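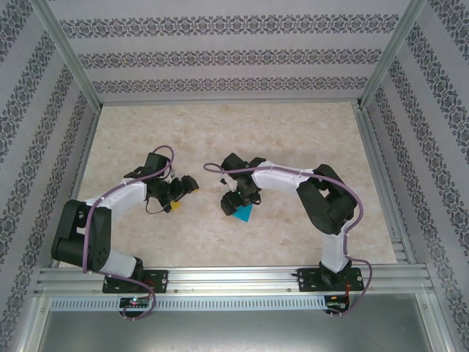
## Plitent Bench Cell: two-arm recording station

The Plitent Bench Cell is an enclosed two-arm station for collecting manipulation examples. It ships assembled and aligned. Most customers use it to build small, consistent sets of demonstrations for training a policy, then run the trained policy in the same enclosure.

**Product code:** 1665
**Page updated:** 17/05/2022

### What is included

- Two arms with grippers, on black mounting plates
- Front rail in grooved aluminum extrusion
- Enclosure with lined walls and corner posts
- Floor panel
- One control board per arm
- Fotton recording software, single-site license

Leader arms for teleoperation are sold separately under the Stamanent name. The cell also accepts input from the older Kinoshita hand controllers with an adapter cable.

### Recording

An episode starts and stops with a foot pedal or from the keyboard. Fotton stores joint positions, gripper commands and camera images on a common clock, one folder per episode. The default episode length is 35 seconds and can be changed in the settings file. Failed attempts can be kept with a label or discarded at the prompt.

The sample set supplied with the cell holds 291 episodes of tabletop work with small objects. It is meant for checking your training setup before you record your own.

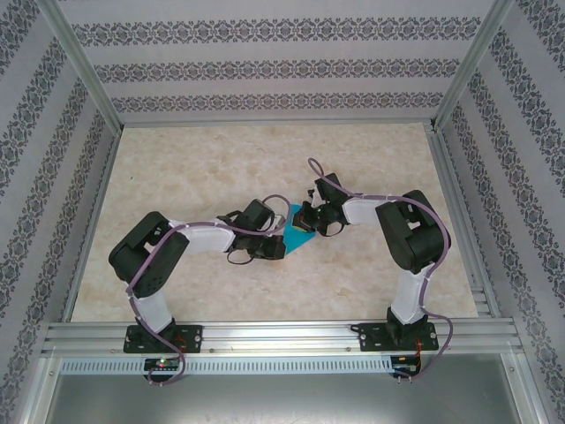

Object choice has a large effect on how quickly a first task can be recorded. We suggest starting with one object and a fixed goal, then adding a second object once replay is reliable. Flat pieces make a harder grasp than blocks, and something like the teal-blue one between the grippers is a good test of fingertip height on both arms. Vary the starting position across the floor panel from the first session onward.

### Wall and floor panels

Patterned lining is standard. Plain gray lining can be ordered at the same price. If you change the lining, record a new set of examples before comparing results with earlier ones.

### Cabling

Each arm's cable follows its links under small white ties and drops over the front rail. Check the ties every 16 hours of recording. Leave the loop at the gripper slack enough for full wrist travel.

### Ordering

Units ordered now ship in December. Spare gripper fingers, cable sets and mounting plates are kept in stock and ship separately.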